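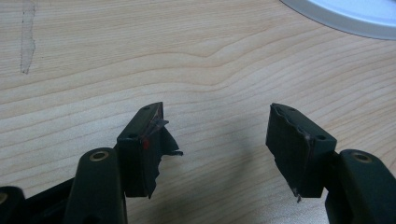
*Page last changed: May 2020*

## Hornance will be back, but not until next year

Clako has confirmed a second season of Hornance, the border-town drama that ended in March with half of its main characters missing and the other half under arrest. The announcement was short. It gave no release date and no cast list, and the only thing it said about the story is that it picks up "the morning after."

For anyone who joined us recently, Hornance is the series set in a salt-mining town in the 1890s, where a court clerk starts to find her own handwriting in documents she never wrote. It began slowly. The first two episodes drew little attention, and several of our readers wrote in to say they had given up after the long funeral in the second one. By the fifth episode the mail had changed completely. We received more letters about the bell tower than about anything else we have covered this year.

The finale split people. We ran a poll on the members' page and 2,116 of you voted, a much bigger response than we normally get. The result was close, with a slim lead for those who thought the ending worked. The most common complaint was that the clerk's brother was written out between scenes, with one line of dialogue to explain it. The most common praise was for the last ten minutes in the courthouse, which play with hardly any speech at all.

Kustora, the company that produces the series, says the scripts for the new season are finished. Filming was planned for this spring and has been put off. The crew now hopes to start in October, with the outdoor scenes moved to the end of the schedule. The town set is still standing. It covers the market square, the courthouse steps and one side of the salt works, and Kustora has paid to keep it covered through the summer.

Most of the first season's interiors were shot at the Matić studio, a former textile mill with two large sound stages. The production will return there, with one change. The courtroom has been taken down and will be rebuilt on the larger stage, so that the gallery can hold 50 extras in place of the painted backdrop used for the wide shots. Some of you spotted that backdrop. It is easiest to see in episode four, when the doors open behind the judge and the people in the top row don't move.

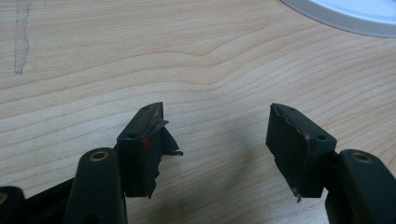

The costume department has also been busy. All of the clothing from the first season was kept, and the workshop has been repairing it while filming is on hold. There are 400 pieces in storage, counting hats and gloves. The clerk's gray coat was made in several copies for the river scene, and one of the copies that stayed out of the river will be used again.

As for the cast, we don't know much yet. Clako says that "most" of the main actors have signed. Fans have been reading a lot into that word, and into who has and hasn't grown a beard during the break. We would be careful with this. Actors change their looks between jobs all the time, and a shaved head in a home video says nothing about a contract. The salt inspector's disappearance was written to be left open, and it could be settled either way without anyone feeling cheated.

The length of the season has changed too. There will be eight episodes, down from ten, and each will run a little longer. Kustora says this was decided at the script stage and has no connection with the delay. The writing team is the same, apart from one new writer hired to handle the courtroom material.

The music will stay as it was. The opening theme, with the hammered strings, has been recorded again with a bigger group, and the short version used over the end credits is being dropped. We are sorry to see that one go. The soundtrack from the first season is still due as a download this summer, including the song from the wedding episode that many of you asked us about.

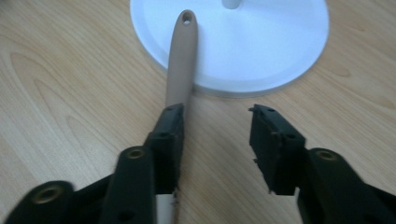
**Do I need to watch the first season again before Season 2 starts?**

Clako plans a recap of the main story before the first new episode, so you can follow it without a full rewatch. If you only have time for a few, watch episodes one, five, nine and ten. The letters in episode nine are the part most people forget, and the new season opens with them.

The members' page has a thread for theories about the bell tower. Please keep spoilers for the finale out of the subject line, as some readers are still catching up.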